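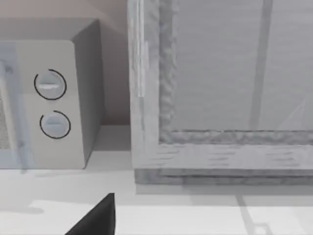
Unit 4: Controls, Labels, and the Reading of Product Instructions

Written instructions for household equipment belong to a branch of technical writing that students often underestimate. The reader is usually standing up, has one hand occupied, and wants a single piece of information. A writer who understands this will name each part of the product the way the reader would name it and will keep that name from the first page to the last. Consider a countertop microwave with two round knobs, one above the other, on a light-colored control panel. The words "upper knob" and "lower knob" will serve any reader who can see the panel, while "primary selector" sends the same reader back to the parts diagram. Position is the most dependable basis for a name. Function is the next most dependable, provided that the function is printed on the product itself.

4.1 Naming of parts

Each part receives one name. The name is introduced at first mention and is repeated without variation. Students trained in essay writing tend to resist this rule, having been taught to avoid repetition, and the first drafts submitted in this course commonly use "dial," "knob," "control," and "switch" for the same object. In instructions, a change of word signals a change of object. Drafts that break this rule will be returned for correction before grading.

Where a product has two similar parts, the distinguishing word comes first: "left burner," "rear panel," "inner lid."

4.2 Order of steps

Steps are written in the order in which they are performed. Conditions precede actions. "If the lid is locked, press the release" is acceptable; "Press the release if the lid is locked" is not, because a reader may press before reaching the condition. Warnings precede the step to which they apply and are never placed in a footnote.

A numbered procedure should not exceed 11 steps. Longer procedures are divided under subheadings, and numbering begins again at 1 under each.

4.3 The Andby manual

The principal reading for this unit is the Andby kettle manual, reproduced in the course packet in its first and revised editions. The first edition runs to 68 pages and the revised edition to 14. Students should note which material was removed, which was moved to the quick-start card, and which was rewritten. Particular attention should be given to the section on descaling, where the revised edition replaces a paragraph of chemistry with four short commands.

The Skornex blender leaflet is supplied for comparison. Its steps are sound, but its part names are taken from the factory drawing and do not agree with the labels on the product.

4.4 Translation

Instructions written for sale in several countries are normally translated from a single source text. Idiom, humor, and phrasal verbs add to the cost of translation and to the chance of error. The Makokha word list, included as Appendix B, contains 295 approved verbs with one meaning assigned to each. Its use is required for Assignment 4.

Assignment 4

Select a household product with at least two controls. Write instructions for one task, to a maximum of one page. Attach a parts list showing each name used. Work must be submitted on paper to the Department of Applied Writing office, Imville campus. Late work is subject to the policy stated in the syllabus.

Reading for Unit 5: course packet, sections on tables and troubleshooting charts.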